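About Kemis

Kemis is a repair and refurbishing shop for desktop computers in Drordale. We take in office towers from schools, clinics and small businesses, open them up, replace what is worn out and send them back or sell them on. The shop has 11 benches and a parts room behind them.

Most of what comes in is tower cases, because they can be opened and worked on without much trouble. Each one goes on its side, the side panel comes off, and the parts are checked one at a time - memory, processor, power supply, drives, fans. Parts we keep are labeled and stored by board type.
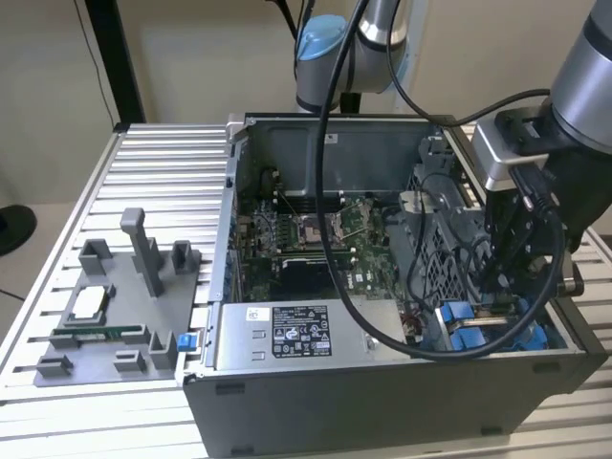

DRORDALE, 3 Oct 2026

A tower on its side with the panel off, the motherboard in place and the CPU socket empty with its metal retention frame raised. A gray 3D-printed tray to the left of the case holds computer parts. Memory slots run along both sides of the socket on this board.

We stock 242 kinds of used and new parts. If yours is not on our shelf we order it through our second location in Chae, and it goes out to Drordale on the next van.

Standard repairs carry a 40-day warranty on labor. Drives are wiped before resale, and owners can ask for them back instead.

Drop-off is at the side door on Cleltach Street. Please bring the power cord and leave monitors and keyboards at home. For orders of more than 73 machines, call ahead so we can clear shelf space.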